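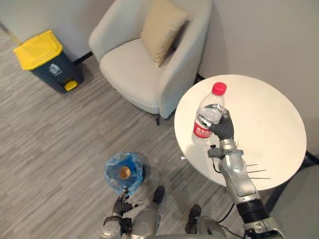 Every office has one small table which belongs to no one, and this is the table where the trouble begins. People put things there for one minute and the minute becomes a week. I have cleaned and arranged shared offices in Mitdale for many years, and when a new customer asks me where to start, I do not go to the desks. I go to the round table in the corner. A plastic water bottle with a red cap and a red label is a typical resident of such a table, and so is its neighbor, the paper cup, although the cup has a better chance to arrive in the bin, as one did in this room, where a small bin with a blue bag stands on the floor close to the table. The bottle is more difficult. It has a cap, it can be closed, and therefore people believe it has a future.

My rule for bottles is simple, and I learned it in my first job, in the old Vekutholm building, where we had 80 desks and one kitchen. A bottle with water in it goes back to a person or to the sink by the end of the day. Pour out the water, put the cap back on, and place the bottle with the recycling. Do not put a full bottle into a waste bin. It is heavy, it pulls the bag down from the rim, and in the morning you will find the bag at the bottom with everything on top of it.

About the bag I would like to say a little more, as it is the part most people do wrong. The bag must be larger than the bin. You need enough plastic to fold over the rim on all sides, as wide as your hand if possible. Thin colored bags are good for this kind of small bin. They make a noise and they wrinkle, but you can see through many of them, and then you know without bending if it is time to change. I keep 10 folded bags under the one in use, flat on the bottom of the bin. When the full one goes out, the next is already there, and you do not have to walk to the cupboard.

Where the bin stands is also a question. In many offices it is hidden under a desk or behind a door, and later the manager complains that the cups stay on the table. I place it so that a person who is standing at the table can reach it with one step. At Ristić, a furniture workshop with a nice bright meeting corner, we moved the bin from the wall to the side of the table in September and changed nothing more. The table was clear at five in the afternoon almost every day after this. The owner thought I had spoken with his people. I had spoken only with the bin.
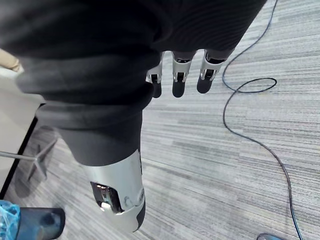
Now we must come to the floor, which is less pleasant. Carpet in an office has a hard life, and it keeps quiet about it for a long time. I prefer it to a hard floor in rooms where people talk, for the sound is softer and a chair does not scream when somebody stands up. The pattern matters more than the price. A gray striped carpet, like the one in this room, is what I recommend to almost all my customers, for stripes forgive small crumbs and the little threads which fall from clothes. Plain dark carpet shows every white dot of paper. Plain light carpet shows coffee, and it shows it for years.

Vacuum along the stripes first and then across them. It takes more time, but the dust between the fibers does not come out if you go in one direction only. Around the table I move the chairs completely away, and I do not push the machine between their legs. For a wet spot you need a white cloth, cold water and patience. Press, do not rub. If you rub, the spot will become larger and the carpet will look tired in this place forever. In a shop I once saw a spray that promised to remove everything in 21 seconds. I bought it, and I still have most of it.

One customer, a translation office called Cliltetti, paid 2,745 dollars for new carpet in a room that was only dirty along one path, from the door to the coffee machine. A long mat would have been enough. I told them this too late, and they were very polite about it.

When the floor is dry you can go back to the table. I always do the table last, although many people teach the opposite order. My reason is that I put the chairs and the bin back in their places before it, and my hands touch the table while I do this. Fingerprints on a glossy white top are visible from the door.
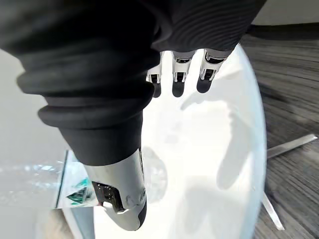
For the cleaning itself, use two cloths, one a little damp and one dry. Begin in the middle and go out to the edge in circles, and follow the curve all the way around, for the edge is where hands rest and where the gray line of dirt comes. Use very little soap. Too much of it leaves a film, and with a window or a strong lamp you will see each movement of your arm. Then take the dry cloth and look at the table from the side, with your eyes low, before you put anything on it again.

I suggest that you put back only one thing. A small plant is fine, or a box of paper napkins. If the table is fully empty, people see it as free parking, and the first bottle arrives before lunch.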